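Two grippers, one blue garment: a talk with the test lead at Endelitz

Endelitz makes small tools for handling cloth. Since September its workshop has been comparing two hand-held grippers, called Purari and Wemus in the house. I asked the person who leads the tests how one chooses between them.

"We began with towels, and this was a mistake," she says. "A towel forgives everything. Both grippers held it in 500 tries and we learned very little." So the team moved to clothes with thick seams, where the fingers must close on several layers at once.

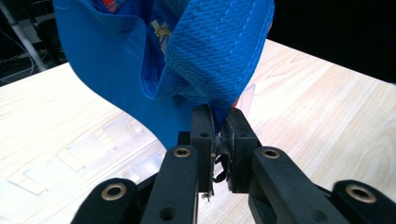

Blue garment held between the gripper fingers, during the comparison at Endelitz.

The Purari has a stiffer linkage. The Wemus has more play in the joints, and the operators first complained about it. After some weeks they changed their opinion. "With the stiff one you feel the fold slide away, but you feel it too late," she explains. "With the other one you have a little time to correct the hand."

The pads wear faster than she expected. She now writes down the number of grasps for each pair, and the worst pair was finished after 503. A harder rubber from the supplier Seo lasted longer, but it slipped on smooth cloth – and smooth cloth is half of their work.

The camera was a smaller discussion. They tried 8 mounting angles and kept the one which shows both finger tips until they close. "When the operator cannot see the tips, he squeezes too much," she says. "I did the same."

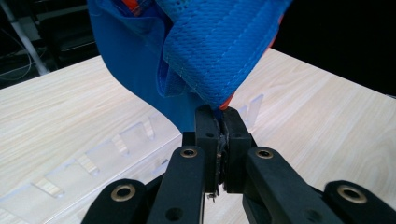
Do the two grippers need different training for the operators?
The first hour is the same for both. After this, people on the Wemus need more practice with slow closing, and we give them 18 extra grasps on thin cloth before their results count.

The team has not yet decided which gripper it will keep. The next round will be with zippers, and she expects trouble from them with both models.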